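3.2 Fastener condition in shared equipment

The second part of the study looked at how small hardware ages in equipment that many people use and few people look after. Most work on loose or damaged screws comes from heavy industry, where the loads are high and the service intervals are written down. Makerspaces, school workshops and tool libraries are different. Equipment is picked up by whoever needs it, adjusted with whatever driver is closest, and put back on the shelf without a note.

We visited 20 sites between them, all within a day's drive of the Zavholm depot, and looked only at fasteners that could be reached without taking anything apart. Each was recorded by drive type, finish and the state of the recess. Recess state was scored on a scale with three grades: clean, worn and stripped. Both authors scored every fastener separately, and where they differed the worse grade was kept. Landeg tended to be the harsher of the two, mainly on cross-recess heads with some rounding at the centre.

Drive type mattered more than we had expected. Slotted and cross-recess heads made up most of the worn group, while star-recess heads were mostly graded clean, even on items that had been in use for years. Part of this may come down to the tools on hand. A slotted head will accept a coin, a butter knife or the wrong size of blade, and users told us they had tried all of them. A star recess will not take much besides the proper bit - so it is either turned correctly or left alone. Silver-coloured heads on dark parts were also easier to grade, as the edges of the recess stood out from the surface behind (Figure 3).

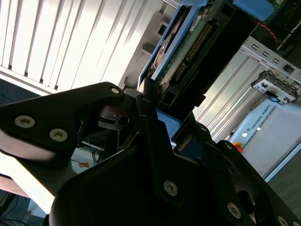 Figure 3. Round silver fasteners with star-shaped drive recesses, set in a black bracket.

3.3 Who does the tightening

Shayne Ruddock's interviews asked users when they had last tightened something at their site. Many could not remember. Those who could had usually done it in the middle of another job, after noticing a rattle or some play in a handle. Only the Fundlow tool library kept a log, and it had gaps of several months, the longest starting in December when the site closed for the summer holidays.

We asked each site whether a labelled set of bits kept beside the equipment would be used. Most thought so, but several said the bits would walk. The Fundlow coordinator had chained a driver to the bench for this reason and reported that it was still there after 365 days, with the chain replaced once.

Related items
Storage and loss of hand tools in community workshops
Labelling practice at the Urio tool library
Arwel Landeg: Notes on thread wear in school furniture
Clenent repair survey, summary tables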